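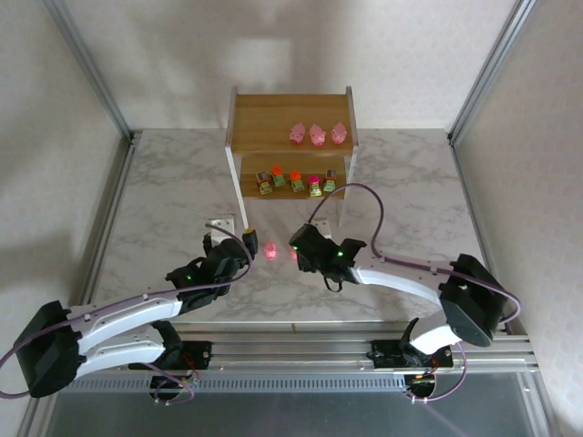 Toy pigs are usually pink. Real pigs come in many colors.

Home Animals Plants Weather Our Bodies Ask Us Games

All About Pigs

Pigs live on farms all over the world. Some live in barns and some live outdoors in fields or woods. People have kept pigs for thousands of years, and farm pigs are descended from wild boar. Wild boar still live in forests in Europe and Asia. They have long snouts, thick dark hair, and straight tails.

Farm pigs do not look much like wild boar anymore. Over a very long time, farmers chose which pigs would have babies. If a farmer liked big, calm pigs, the farmer kept the big, calm ones. After many years of this, there were lots of different kinds of pig. A kind of farm animal is called a breed.

Pink pigs, black pigs, spotted pigs

A pink pig has pink skin with white or pale hair on top. The hair is thin, so the skin shows through. Other breeds are black, brown, or reddish. Some are black with a white band over the shoulders, like a belt. Some have spots. A breed from Hungary called the Mangalitsa has curly hair and looks a bit like a sheep.

Pallier Farm, outside Tatbridge, keeps 45 pigs. Most of them are black and the rest are ginger. They spend the day in a field with metal huts to sleep in, and the huts have straw on the floor. Pigs like to push straw into a heap before they lie down.

Words to know

A female pig that has had babies is a sow. A young female that has not had babies yet is a gilt. A male pig is a boar. A baby pig is a piglet. All the piglets born at one time are called a litter. A pen or small building where pigs live is called a sty.

Noses

The end of a pig's snout is a flat disk with two nostrils. It is tough enough to push through soil, and it is also very good at feeling things. A pig uses its snout the way you use your fingertips.

Pigs push their snouts into the ground to find roots, worms, and bugs. This is called rooting. A group of pigs can turn a grassy field into bare dirt in a short time. Farmers sometimes put pigs on a piece of land on purpose, so that the pigs will dig up the weeds before a crop is planted.

A pig's sense of smell is very strong. In parts of Europe, people once used pigs to find truffles. Truffles are a kind of fungus that grows underground near tree roots, and they cost a lot of money. The trouble was that the pigs liked to eat the truffles. Today most truffle hunters use dogs.

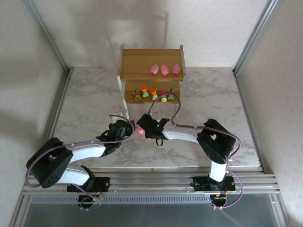
Why do pigs roll in mud?
Mud keeps them cool. People sweat when they are hot, and the sweat takes heat away from the skin as it dries. Pigs hardly sweat at all. Wet mud works like sweat, and it stays wet longer than plain water would. It also helps protect their skin from sunburn and from biting flies.

Rolling in mud is called wallowing, and the muddy place is a wallow. On a hot day a farmer may run a hose in one corner of the field to make one. In cold weather pigs do not need it as much.

You may have heard people say that pigs are dirty. Pigs that have enough room are tidy animals. They choose one place to use as a bathroom, and it is away from where they sleep and eat.

What pigs eat

Pigs are omnivores. That means they eat both plants and animals. People are omnivores too, and so are bears. Outdoors, a pig will eat grass, roots, acorns, fallen fruit, worms, and snails. On a farm, pigs also get feed made from grains such as corn and barley, with beans or peas mixed in. They need plenty of clean water to drink.

Piglets

A sow is pregnant for a little less than four months. When it is almost time, she makes a nest if she has something to make it with. She will carry straw or twigs in her mouth and dig a shallow hole with her feet and snout.

Litters can be large. A sow called Grekine at Pallier Farm had 13 piglets in April. They weighed three pounds each, which is less than a small bag of flour. Piglets can stand up very soon after they are born. They find their way to their mother's belly to drink milk, and within a few days each piglet has its own place to drink from. It goes back to that same place every time. The strongest piglets often get the places near the front.

Newborn piglets get cold easily. They lie in a pile to stay warm, and indoors the farmer may hang up a heat lamp for them.
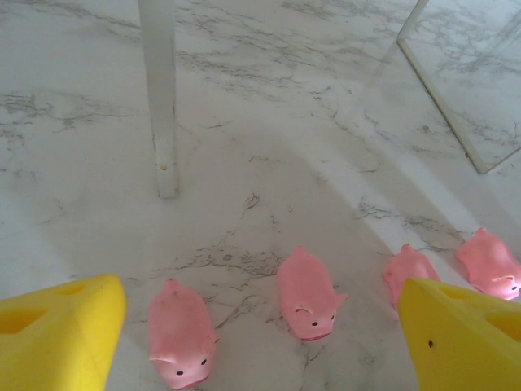
One reader told us that the piglets on her aunt's farm run in circles and bark when they are playing, and she wanted to know if all of them do that. Many of them do. Piglets chase each other, push, and make short barking sounds. Playing helps them get strong and learn how to get along with other pigs.

Talking pig

Pigs make a lot of different noises. A sow makes soft, quick grunts when she is feeding her piglets, and the grunts get faster just before the milk comes. A long, high squeal can mean that a pig is hurt or scared. Low grunts are often a way of keeping in touch while the group is looking for food.

Pigs are also good at learning. They can learn their names, and they can remember where food was hidden. If a pig sees a gate being opened often enough, it may work out how to lift the latch by itself. Farmers who keep pigs check their gates carefully.

Comments (4)

Guest
I used this for my report. The part about the snout was good. Can you do goats next

Guest, 1 July 2018
We went to Pallier Farm and I saw a ginger pig asleep with its head in the bucket.

Guest
My daughter is 13 and raises pigs for the fair. She says you should add that pigs can get sunburned ears, so they need shade as well as mud. Her pig is called Toom.

Guest
do pigs swim? my brother says no

Reply from the editors
Pigs can swim, and most are good at it. There will be a page on goats in the fall.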